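Cleaning and setting up a desk monitor

Screens collect dust, fingerprints and the odd splash of tea, and most of the damage done to them is done with a cloth. The advice below suits an ordinary desk monitor at home or in a shared office.

Before you wipe

Turn the monitor off at the button and again at the wall. Dust and smears show up best on a dark screen, and a glossy one will show you your own outline and the ceiling lights as well. Tilt it a little until the light runs across the glass. 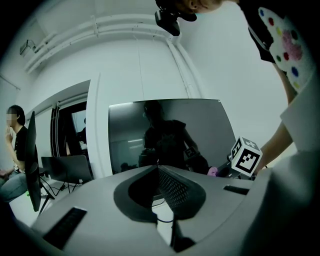 Move cups, pens and anything else small away from the foot of the stand. Take off rings and a watch if you wear them.

Wiping the screen

1. Go over it with a dry microfibre cloth first, top to bottom. Kitchen roll and old T-shirts leave lint and can scratch a coating.

2. For marks that stay, dampen a second cloth with distilled water. We keep 240 ml in a spray bottle and top it up every 3 months. Spray the cloth, never the screen.

3. Use light, straight strokes. If the picture ripples when you switch back on, you were pressing too hard.

4. Dry with a clean part of the first cloth. Leave the power off for 9 minutes before you plug in again.

Window cleaner, vinegar and washing-up liquid should stay in the cupboard. The Drokby cloths from Ekanayake wash well at 40 degrees without softener – softener leaves a film that smears.

Getting rid of glare

Dusting does nothing for reflections. Switch the screen off, sit where you normally sit and look for bright bars in the glass. If a ceiling light shows, tip the top edge forwards a touch or shift the desk so the light falls to one side. Windows are worse than lamps, so set the screen at right angles to them where the room allows. In our Wellemmont office, moving one desk by 84 cm cleared the lot.

A dark wall behind your chair helps too. In a busy room, a low divider will hide people moving about behind you.
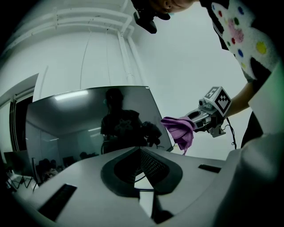 Cables and the back

Brush the vents with a dry, soft paintbrush. Check that no cable pulls tight when the screen is tilted – Fallmont hook-and-loop ties are easier to undo than plastic ones.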